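Kerkik Support > Two-arm table kits > Pindenex
Ticket status: Waiting for customer
Subject: Right arm stops for a moment in the middle of a fast move

Customer, 9:10
Good morning. We are evaluating the Pindenex table kit for our company Fivunness, and the trial period ends in May. The kit has been working well until this week. Now the right arm sometimes stops in the middle of a move, waits, and then continues as if nothing happened. There is no error window. In the log I find only this line, many times:

right_arm: packet late, hold position (310 ms)

The left arm never writes this line. We use the Kong control software with the settings which came in the box. The command rate is 60 per second for both arms.

Kerkik Support, 9:45
Thank you for the clear report. The message means that the arm did not receive the next command in time, so it keeps its last position. This is a safety function and it does not damage the motors. Please tell us if the stop also comes at a lower command rate, and send one picture from the wrist camera so we know your mounting version.

Customer, 10:30
I changed the rate to 30 for both arms and repeated the same task. The stop came less often, but it did not disappear. The wrist picture is attached.

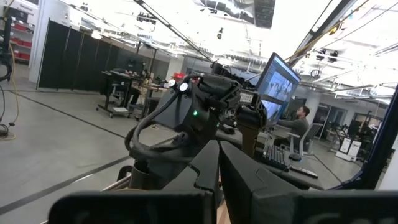 Can we continue to use the kit while this ticket is open?
Please continue at the rate of 30 and with light objects only, and keep the stop button near the operator until the cause is found.

Kerkik Support, 11:05
Thank you, the mounting version is the current one. Next, please do these steps in this order:

1. Stop the Kong software and switch off the power of both arms.
2. Exchange the data cables of the left and the right arm at the hub, and only there.
3. Start again, exchange the port names in the settings file, and run the same task.
4. Write down which arm shows the message.

If the message moves to the left arm, the hub port is the problem. If it stays with the right arm, we must look at the cable or at the first joint.

Customer, 13:20
I made the exchange. The message stays with the right arm. In one run I counted 8 late packets, all of them when the arm reaches far over the table. When it works close to its own base there are none. I also did the move slowly by hand with the motors off, and I could not feel any resistance.

I attach a view of the table from the camera at the top. We practice with cups and a cloth, as in your getting started guide. 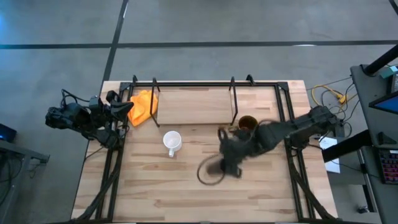
Attachment 2: Test table from the top, right arm moving

Kerkik Support, 14:00
This is helpful. Because the message depends on how far the arm reaches, we think that the data cable is pulled at the first joint when the arm is long. Please open the cable clip on the base, give the cable more free length before the joint, and close the clip again. The cable should make a soft bend when the arm is fully extended.

Customer, 15:35
I opened the clip and gave more length. At the rate of 30 I see no late packets now. At 60 there was one, at the farthest point of the reach. It is much better, but for our evaluation we need the full rate without stops. Is it possible to get a longer cable under the trial agreement?

Kerkik Support, 16:10
Yes, the trial agreement includes cables. We will send you a longer data cable for the right arm with a new clip. Please stay at the rate of 30 until it is installed, then run the same task at 60 and attach the complete log file to this ticket. We leave the ticket open until we have your result.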